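How to Keep a Reading Journal for Middle Grade Books (and Stick With It)

Posted 12 Sep 2020

I have been keeping a reading journal on and off since I was a kid, mostly off, if I'm telling the truth, and it was only when I started reading middle grade novels again as a grown-up that I found a way of doing it that lasted. So many of you wrote in after my July post asking how I set mine up that I thought I'd put the whole thing down in one place. Get yourself a cup of something and settle in!

What you'll need

A notebook you aren't afraid of. I mean it, the fancy leather one will sit in a drawer (mine did, for years). I use a plain Mernard with a soft cover because it lies flat next to the book. A pen you like. A pad of sticky flags, the skinny kind.

Step 1. Number your pages and leave room up front

Leave the first 5 pages blank for an index. Every time you finish a book, write the title there with its page number. My current notebook has 43 books in it, and without that index I'd never find a thing.

Step 2. Write before you start reading

Just a line or two! Where did you hear about the book, and what do you think it's going to be? When I picked up The Lamplighters of Grornemell I wrote "looks like a cozy one, probably a dragon." There was no dragon, and it was so far from cozy that I slept with the hall light on. I love going back to that entry.

Step 3. Flag while you read, write when you stop

Don't put the book down every few minutes to take notes. You'll spoil the story for yourself, and middle grade chapters are short and quick and meant to be gobbled. Stick a flag on anything that makes you laugh or gasp, or a sentence you'd like to have written, and then copy the best ones out at the end of your sitting.
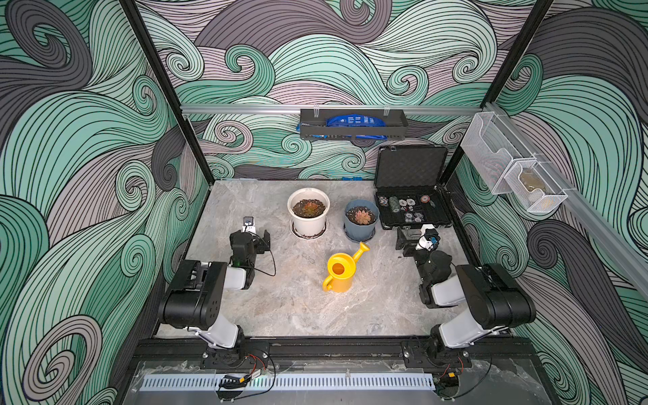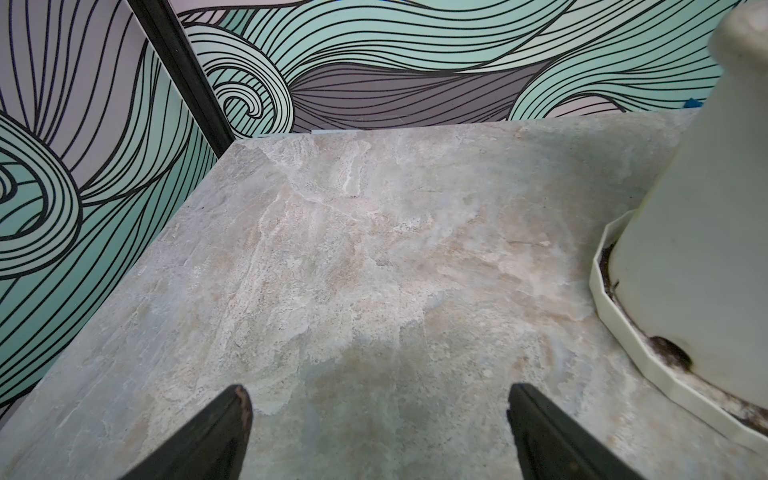

Dhillon wrote in to say that flags never worked at their house, where the kids pull them out and wear them on their fingers, and that a folded index card with page numbers jotted on it does the same job and doubles as a bookmark. I tried it with a library copy last week and I'm halfway converted, so do whichever suits you.

Step 4. Answer the same few questions every time

Mine are very simple. Who did I like best, and did that change? Which scene would I read out loud to a friend? What age would I hand this to? That last one takes me the longest, especially with spooky stories, and I often come back to it the next day.

Step 5. Give it a rating, or don't

I used to give stars and fret over them terribly. Now I write one sentence to an imaginary ten-year-old who wants to know if the book is any good. For The Clockmaker of Jorance it was, "Yes, but skip the poem in the middle and come back for it later."

If you fall behind

You will, and it's fine. Write the title, the month and one thing you remember, and move on to the book you're reading now. Some of my favorite entries are a single line long, and there's one that only says "the goose!!" with no explanation whatsoever. I still know exactly which goose.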